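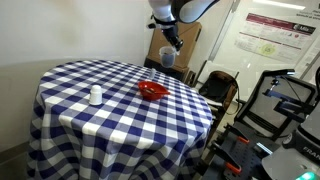
Blue and white gingham on the round table, red bowl out.

1/ I've had this tablecloth since April and finally have an opinion on it. It's from Umero, 244 cm across, and I bought it for the little round table by the kitchen. It goes a long way down the sides.

2/ I wanted gingham because everything else I own is plain. The dark squares are navy. I nearly got the red check, but then the red bowl would have disappeared on it, and I use that bowl every day.

3/ Washing: 40 degrees, hung up damp, no iron. It still falls in soft pleats around the edge. The top needs smoothing by hand once it's on. The tag says to iron it. I did that once and it took me 19 minutes, so no.

4/ Someone asked about the bowl. It's from the Clavdale outlet, $13. Shiny glaze, chips if you stack it. I have two left out of four.

5/ The clear plastic cups are the cheap kind, more than 14 in the cupboard at any time. I know I own real glasses. The plastic ones don't break on the tile.

6/ Things I'd change: the cloth slides if you lean on it. I put a square of that rubbery drawer liner under the middle and it mostly stays now. Clips won't work for me, they pull the pleats out of shape.

7/ Coffee comes out with one wash if you get to it the same day. Beet juice took three.

8/ Umero also has it in green. My sister's table is bigger, so if anyone has the largest size, let me know how far it hangs. I don't want her tripping on it.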